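# The Second Shift at Plosthorpe

The packing hall at Lomotska's Plosthorpe site starts at 6 in the morning, and for the first ten minutes very little moves. The arms run a homing cycle. The operators read the overnight log. Then the belts come on and the hall gets loud.

Lomotska packs small hardware kits: hinges, brackets, clips, cable hooks. A kit has up to 10 parts, and the catalog lists 991 part numbers. Until last August every kit was filled by hand at a long row of benches. Now most of the filling is done by arms with two-finger grippers, and the people who stood at the benches do other work in the same building.

Bienvenido Sison packed kits for years. His job title is now cell lead, and he spends the first half of a shift at a desk, running pick routines in simulation before they are released to the floor. The software, Kinar, renders the work surface from a viewpoint just behind the gripper. Sison steps through each approach, checks finger clearance, and either signs off or sends the routine back with a note.

"I used to know a part was wrong by the feel of it," he says. "Now I have to know it will go wrong before there is a part."

The distinction matters in practice. A hand packer corrects for a tangled clip without thinking about it. An arm needs the correction written down. During the first months the engineering group wrote those corrections alone, and the release rate was poor. Parts near the edge of the surface were a steady source of failed picks - the fingers came in at an angle that was fine in the middle and unworkable at the rim.
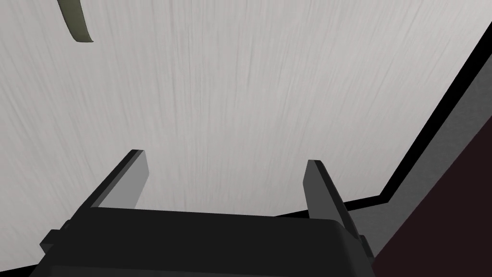

The fix came out of the packing crew. Experienced packers pull a part toward the center before they lift it, and Sison proposed that the arm do the same: touch down with the fingers open, drag, then close. It adds time to the cycle. It also removed most of the stoppages that had sent someone into the cell to clear a jam.

Management counts this as a success, and on output it is. The site target is 400 kits an hour, and the hall now reaches it on ordinary days. What the change did to the jobs is harder to put in a table.

Wrist and shoulder complaints are down. Eye strain is up. The benches had conversation; the simulation desks mostly do not, and two former packers asked to move to the loading dock for that reason. Pay rose one grade for cell leads and stayed flat for the operators who load bins and clear faults, although both groups came from the same benches. That gap was the main item at the last staff meeting and is still open.

Training is the other open item. Gebretsadik, the contractor that installed the cells, supplied a course that assumed its students had programmed before. Most had not. Sison rewrote the first half using parts the crew already handled, starting with the cable hooks, and new cell leads now spend their first week on his version.

He still works the remaining manual bench on some Saturday shifts, when short runs come in that are not worth a routine. The bench has six places. Usually three are filled, and there is a waiting list for the overtime.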